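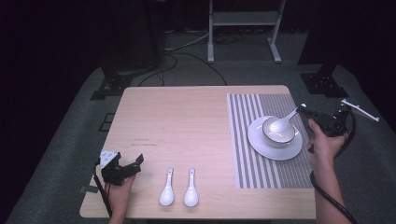 읽는 시간 6분

손에 쥐는 그리퍼 키트, 값어치는 숟가락에서 갈린다

2020년 1월 16일 목요일

데보마노(Devomano)의 양손 그리퍼 키트를 작업실에 들인 뒤로 가장 자주 받는 질문은 로봇 팔 없이 그런 걸 왜 사느냐는 것이다. 사람이 손잡이를 잡고 직접 물건을 집어 옮기면 그 동작이 기록되고, 나중에 팔 달린 기계가 그것을 배운다. 팔을 먼저 사고 나중에 가르칠 거리를 찾는 순서보다 이쪽이 낫다고 나는 생각한다. 다만 판매 자료에 적힌 장점과 내가 꼽는 장점은 꽤 다르다.

판매 자료는 키트를 설명하면서 상자와 블록을 옮기는 예를 앞세운다. 블록은 어떤 그리퍼로도 집힌다. 면이 평평하고 모서리가 있고 떨어뜨려도 깨지지 않는다. 그런 물건으로 제품을 비교하면 차이가 나지 않는다. 우리는 상차림을 시험 과제로 삼았다. 줄무늬 매트 위에 받침 접시를 놓고, 접시 위에 작은 그릇을 올리고, 흰 도자기 숟가락을 다룬다. 숟가락은 손잡이가 가늘고 표면이 반질거린다. 그릇에 걸쳐진 숟가락은 손잡이가 비스듬히 올라와 있어서 집게를 그 각도에 맞춰 넣어야 하고, 상판에 누운 숟가락은 집을 틈이 거의 없다. 같은 숟가락인데 사실상 다른 과제다.

이 과제에서 데보마노는 쓸 만했다. 집게의 여닫힘이 손가락 힘을 잘 따라와서, 손잡이에 닿는 순간을 손끝으로 알 수 있다. 먼저 빌려 썼던 체사베로(Cesavero)의 제품은 집게 힘은 더 셌지만 이 감각이 둔했고, 그릇에 걸친 숟가락을 집다가 그릇까지 밀어 버리는 일이 잦았다. 카탈로그에는 최대 파지력이 크게 적혀 있다. 식기를 다룰 사람에게 그 숫자는 별 의미가 없다. 얼마나 약하게 쥘 수 있는지를 적어 주는 회사가 있으면 그쪽을 사겠다.

양손이라는 점도 따져 볼 만하다. 한 손짜리 구성이 더 싸기 때문에 처음에는 다들 그쪽을 본다. 그런데 상차림에서는 한 손이 그릇을 잡아 주어야 다른 손이 편한 순간이 자꾸 나온다. 한 손 기록만 모으면 사람도 이상한 요령을 부리게 되고, 그 요령이 그대로 남는다. 예산이 빠듯하면 기록 건수를 줄이더라도 양손 구성을 사는 것이 맞다고 본다.

불만은 케이블이다. 양쪽 그리퍼에서 검은 케이블이 내려와 책상 앞쪽으로 빠진다. 오른쪽은 굵어서 팔뚝 옆에 늘 걸리적거린다. 자세를 바꿀 때마다 선의 무게가 손목에 전해지고, 오후가 되면 동작이 눈에 띄게 작아진다. 나중에 기록을 돌려 보면 오전 것과 오후 것이 구분될 정도다. 무선으로 바꾸면 지연이 생긴다는 제조사의 답변은 이해한다. 그렇다면 더 가늘고 부드러운 선을 넣어 주면 된다. 2월에 나온다는 개정판에서 이 부분이 바뀌는지가 내게는 제일 중요하다.

가격 이야기도 해야겠다. 우리가 받은 견적은 2,717유로였고, 교육 서비스를 붙이면 300유로가 더해진다. 교육은 판매 대행을 맡은 클로스트베르크(Clostberg)에서 진행하며 2시간짜리다. 설치와 보정은 설명서만으로도 되니 장비를 만져 본 팀이라면 빼도 된다. 처음인 팀이라면 받는 편이 낫다. 보정을 잘못한 채 며칠을 기록하면 전부 버려야 하고, 우리도 그렇게 한 번 버렸다.

칼로게로풀로스(Kalogeropoulos)의 기록 대행 서비스도 비교 대상에 넣었다. 과제를 적어 보내면 그쪽 사람들이 그쪽 작업대에서 동작을 모아 준다. 건수만 놓고 보면 효율은 대행이 앞선다. 하지만 받아 본 견본에서는 숟가락이 언제나 같은 방향으로 놓여 있었고, 우리 식기와는 손잡이 굵기도 달랐다. 과제가 확실히 정해진 회사라면 맡겨도 된다. 아직 무엇을 가르칠지 고민하는 단계라면 직접 손에 쥐어 보는 시간이 필요하고, 그 시간은 남에게 맡길 수 없다.

그래서 나는 식기나 작은 용기처럼 얇고 미끄러운 물건을 다루려는 팀에는 데보마노를 권한다. 상자를 옮길 팀이라면 더 싼 제품으로 충분하다. 어느 쪽이든 시연을 보러 갈 때는 자기 물건을 들고 가는 것이 좋다. 우리는 숟가락을 챙겨 갔고, 시연대의 블록은 한 번도 만지지 않았다.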